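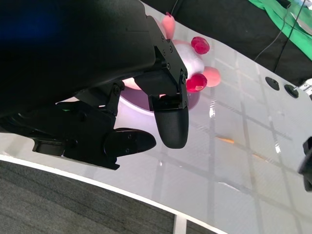
Do you need to own less, or just buy less?

I read another decluttering book in April. I have read enough of them now that I could probably write one, and I suspect that is how most of them get written. This one came with a method called Brulteo, which has a workbook, a set of colored tags and an online course you can join for 500 dollars. The workbook is 20 dollars if you only want that. I got the book from the library and skipped the rest.

The claim is that every object in your home costs you attention, even when you're not looking at it. I'd like to know how anybody measured that. There's a chapter that says so, and then a chapter that refers back to the first one. A mug on my table has never asked me for anything. The things that do wear me out are bills, the phone and the upstairs tap, and there is no tag for those.

My bigger problem is with the numbers. The author got her household down to 2090 objects and seems to think we'll gasp. Is a pack of pins one object? Are my socks one each or one per pair? She says pairs count as one, but then the chess set is also one, and the spice jars are counted separately. You could hit any total you liked by the end of a rainy weekend without taking a thing to the thrift store.

I did try it, to be fair. I did the kitchen and half the hall closet, which filled 2 boxes, and I drove them over to the Ladham donation center. They were polite about it. I came home by way of Stutwood and bought a colander, because the old one was in the first box. The book has a section on this. It calls it "rebound acquiring" and says it shows the method is working. If I buy nothing, the method is working too, so I don't see how it could ever lose.

What I will give it is the bit on buying. Write down what you want, wait a month, look again. I've done that for years with shoes and it does save money, though my grandmother did the same with a pencil and the back of an envelope and never charged for it.

I put most of this on the Wubshet forum, where people take their closets seriously, and got a fair amount of pushback. 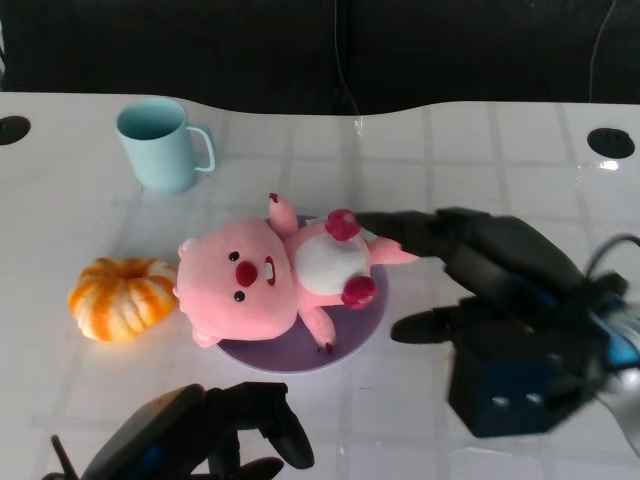 Marrowfat wrote that I had missed the point, that the counting is only there to make you pick each thing up once, and that after her mother's house had to be cleared in a week she would have paid the 500 dollars gladly.

I can't argue with the second part. Clearing a house in a hurry is awful, and if tags get somebody through it, fine. But picking things up once is free, and I still think the book should say so somewhere before page one of the order form. It goes back to the library this week. I kept the colander.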